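Firerura(피레루라)는 주거용 가구의 천갈이와 속통 보수를 하는 작업장이자, 같은 일을 가르치는 작은 학교입니다. 소파, 안락의자, 식탁 의자, 오토만, 벤치 쿠션을 다룹니다. 새 가구는 만들지 않으며 판매도 하지 않습니다.

## 시작

작업장을 연 사람은 로레다나 파체(Loredana Pace)와 에므리스 기틴스(Emrys Gittins)입니다. 두 사람은 Rudd라는 가구 공방에서 같은 작업대를 쓰던 동료였습니다. 파체는 재단과 봉제를, 기틴스는 골조와 스프링을 맡았습니다. Rudd가 사무용 의자 납품으로 방향을 바꾸면서 가정집 소파 수리를 더 받지 않게 되었고, 두 사람은 남아 있던 수리 주문을 넘겨받아 독립했습니다.

처음 2년은 재봉틀 한 대와 빌린 창고로 일했습니다. 겨울에는 접착제가 굳지 않아 작업을 오후로 몰아서 했습니다. 지금 쓰는 건물은 예전에 종이 상자를 만들던 곳으로, 1층이 작업장이고 2층이 교실과 원단 보관실입니다. 화물용 승강기가 있어 3인용 소파도 분해하지 않고 올릴 수 있습니다. 승강기 문 폭이 좁은 편이라 코너형 소파는 모듈별로 나누어 옮깁니다.

## 하는 일

주문은 크게 겉감 교체, 속통 보충, 골조 수리로 나뉩니다. 한 가구에 세 가지가 모두 필요한 경우도 많습니다. 견적은 사진으로 먼저 내고, 가구가 들어온 뒤 겉감을 일부 열어 보고 확정합니다. 사진 견적과 확정 견적이 다르면 작업 전에 다시 연락드립니다. 그 단계에서 주문을 취소하시면 운반비만 받습니다.

겉감 교체는 기존 천을 순서대로 뜯는 데서 시작합니다. 뜯은 조각에는 위치와 결 방향을 적고, 이것을 본으로 삼아 새 천을 재단합니다. 오래 쓴 천은 늘어나 있으므로 조각을 그대로 베끼지 않고 골조 치수와 맞춰 가며 선을 고칩니다. 시접은 부위에 따라 달리 둡니다. 파이핑이 들어가는 모서리는 파이핑 심의 굵기를 먼저 정하고 나서 재단합니다.

속통은 폼, 솜, 깃털 가운데 원래 쓰던 것을 기준으로 합니다. 앉았을 때 바닥이 닿는다는 문의가 많은데, 폼 전체를 갈지 않고 아래층만 단단한 것으로 바꾸면 되는 경우가 있습니다. 깃털 쿠션은 칸막이가 터져 한쪽으로 몰린 것이 대부분이어서 속주머니를 새로 짓습니다.

골조 수리는 기틴스와 아이궈 위안(Aiguo Yuan)이 맡습니다. 위안은 목공 출신으로, 풀린 장부와 갈라진 다리를 주로 봅니다. 금속 골조의 용접은 저희 작업장에서 하지 않고 외부에 맡기며, 이때는 납기가 길어집니다.

## 원단

2층 보관실에는 원단 견본 393종이 있습니다. 견본은 색이 아니라 조직과 두께로 정리되어 있습니다. 같은 회색이라도 평직과 능직은 앉는 자리에서 닳는 모양이 다르고, 등받이처럼 당겨 씌우는 부위에서는 늘어나는 정도도 다릅니다. 색으로 찾으시는 분은 직원에게 말씀하시면 해당 색만 모아서 보여 드립니다.

가장 많이 나가는 것은 여러 색 실을 섞어 짠 멜란지 계열입니다. 단색보다 먼지와 작은 얼룩이 덜 드러나고, 나중에 한 면만 갈아도 차이가 적습니다. 반대로 벨벳은 결 방향에 따라 색이 달라 보여서 부분 교체를 권하지 않습니다. 가죽은 취급하지 않습니다.

견본은 집으로 가져가실 수 있습니다. 한 번에 다섯 장까지이고, 낮과 밤에 각각 가구 옆에 놓고 보시기를 권합니다. 반려동물이 있는 집에는 올이 굵은 부클레 대신 조직이 촘촘한 천을 먼저 보여 드립니다.

옷이나 수건을 늘 걸쳐 두는 오토만이라면 견본을 고를 때 짙은 옷감의 이염도 함께 생각하시는 것이 좋습니다. 밝은 회색 천에 빨간 운동복이 올라가는 정도는 마른 상태라면 대개 문제가 없지만, 땀이나 물기가 밴 옷은 오래 두지 마십시오.
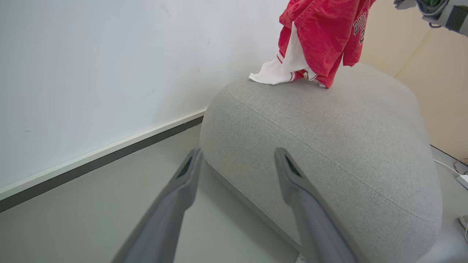
## 교육 과정

학교는 주잔나 크라이치(Zuzana Krajčí)가 운영합니다. 크라이치는 의상 패턴을 가르치다가 가구 쪽으로 옮겨 왔고, 교재도 직접 썼습니다. 과정은 입문, 기본, 심화의 세 단계입니다.

입문 과정에서는 식탁 의자의 좌판 하나를 끝까지 갈아 봅니다. 타카 심을 뽑고, 폼을 자르고, 천을 당겨 고정하는 순서를 익힙니다. 재봉은 하지 않습니다. 의자는 각자 가져오시며, 좌판이 나사로 분리되는 것이어야 합니다.

기본 과정에서는 공업용 재봉틀을 씁니다. 직선 박기와 파이핑, 지퍼 달기를 연습한 뒤 상자형 쿠션과 오토만 커버를 만듭니다. 둥근 오토만은 옆판의 여유분을 잡는 일이 까다로워 과정의 뒷부분에 배치했습니다. 윗판과 옆판이 만나는 솔기가 틀어지면 전체가 한쪽으로 돌아가 보이므로, 시침 표시를 촘촘히 넣고 박습니다.

심화 과정은 안락의자 한 점을 골조부터 다시 올리는 과정입니다. 웨빙, 스프링 묶기, 삼베 씌우기, 속통 잡기를 차례로 합니다. 한 기수의 정원은 17명이고, 작업대를 배정해야 해서 청강은 받지 않습니다. 심화 과정은 매년 10월에 시작합니다.

수료자 명부에는 지금까지 2229명이 올라 있습니다. 입문 과정만 마친 분이 가장 많고, 자기 집 의자를 고치는 것이 목적인 경우가 대부분입니다. 심화 과정을 마치고 따로 작업장을 낸 분들도 있어, 저희가 일정상 받지 못하는 주문을 소개해 드리기도 합니다.

## 작업 기록

들어온 가구마다 번호를 붙이고 카드를 한 장씩 씁니다. 현재 마지막 번호는 2498번입니다. 카드에는 사용한 천의 이름과 로트 번호, 폼의 밀도와 두께, 실 굵기, 작업자 이름이 적혀 있습니다. 번호는 가구 밑면 안쪽에 붙은 천 라벨에도 찍혀 있습니다. 나중에 수선을 맡기실 때 이 번호를 알려 주시면 같은 자재를 찾는 시간이 줄어듭니다.

카드는 처음에 종이로만 남겼고, 브라니슬라프 코바치크(Branislav Kováčik)가 들어온 뒤 전산으로 옮겼습니다. 초기 카드 중에는 천 이름이 약어로만 적혀 있어 아직 확인하지 못한 것이 있습니다. 코바치크는 접수와 납기도 관리하므로 일정 문의에는 주로 이 사람이 답을 드립니다.

## 협력처

실과 웨빙은 Erkia에서, 폼은 Sketeo에서 들여옵니다. Sketeo에는 자른 폼을 주문할 수 있지만 곡면이 있는 것은 판으로 받아 저희가 직접 깎습니다. 작업 후 남은 천은 크기별로 묶어 기본 과정의 연습용으로 씁니다. 손님 천으로 작업한 경우 남은 조각은 모두 돌려 드립니다.

## 방문과 문의

작업장은 오전 9시에 열고 오후 6시에 닫습니다. 점심시간은 정오부터 오후 1시까지이며, 그 사이에는 전화를 받지 않습니다. 원단 견본은 예약 없이 보실 수 있고, 견적 상담은 예약을 받습니다.

사진 견적을 신청하실 때는 가구의 앞면, 옆면, 밑면 사진과 가로, 세로, 높이를 보내 주십시오. 쿠션이 분리되는 가구라면 쿠션을 뺀 상태의 사진도 필요합니다. 답변은 접수한 순서대로 드리고, 심화 과정이 시작되는 10월에는 평소보다 늦어질 수 있습니다.

주차장은 건물 뒤편에 있습니다. 가구를 직접 싣고 오시는 분은 도착 전에 전화를 주시면 승강기 쪽 문을 열어 두겠습니다.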